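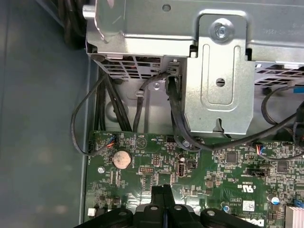 Wrist camera, drive cage and bracket screw, Dell case.

Ticket 829, Plundstead bench
Raised by: Hanan Khoury
Assigned: Nabil Akl
Status: open

Fault: during hand-guided teaching of the cage screw task, the arm drifts downwards when the operator lets go of the handle. Drift is over 2 mm by the time the brakes engage. Replayed demonstrations then miss the screw head on the bracket. Remote control from the Letach station does not show the fault.

HK, 14:10. Re-entered the gripper payload in Quan and repeated the demonstration. Drift smaller but still present. Cable loops under the cage leave little room for error, so I have stopped teaching this step by hand.

NA, 15:35. Payload was right but the centre of mass was still set for the old fingers. Corrected. Please retest over the CPU socket, where the approach is open from above.

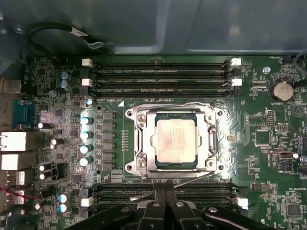 Keep the fingers clear of the lever wire and hold for 14 seconds after release before saving. If the height reading stays put, record two new demonstrations and go back to the cage. Discard the earlier ones in the Brandis folder; they carry the wrong offset.

HK, 16:20. Height steady on the first hold. Second one to do, ticket stays open until then.

Bench support: contact Nabil Akl, Plundstead | Back to top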